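Household Practices, Unit 6: Laundry and the Claims Made for It
Handout, revised 1/1/25

Read this before the March session and bring the Hitville survey sheets with you.

Most advice on washing clothes comes from people selling something. The Brella booklet in your packet is a fair sample. It tells the reader to sort by color, by fabric, by weight and by degree of soil, which for a household of two would mean seven or eight loads a week. Ask who runs seven or eight loads a week. Then ask who sells the detergent.

The Hitville survey went out to 500 households and got 445 back, a good return. What the answers are worth is another matter. People were asked how they sort, and they wrote down how they think they ought to sort. Only 60 homes were visited. Treat the visit notes as the better source and the sheets as manners.

Points to look for in any laundry area: where the clothes wait, how far they travel to the drum, and whether there is a surface at the right height.

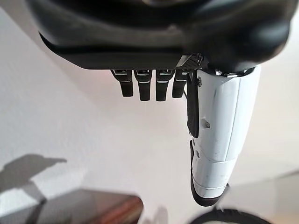
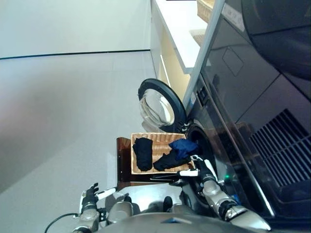
A tray of dark clothes on a stand at the open washer door, one piece folded, the others not (second picture).

Folding is a sore point in the literature. Dematetti treats a folded item as clean and a crumpled one as dirty, and builds a whole chapter on it. I don't buy it. Plenty of people fold worn clothes out of habit, and plenty leave clean ones in a heap until they need them. A fold is weak evidence of anything. If you use it in your essay, say what else supports it.

Châu is more careful and argues that the container matters more than the clothes. A shallow tray shows you what you have; a deep hamper hides the bottom layer, socks included. Fine, but the book also claims that open trays save time, and the only support given is a single household's diary. Mark that page.

For the session: pick one claim from Brella, Dematetti or Châu and write down what you would have to observe, and for how long, before believing it. "It makes sense" will not get credit. Longer essays are due at the end of the unit, limit 4,000 words, notes included.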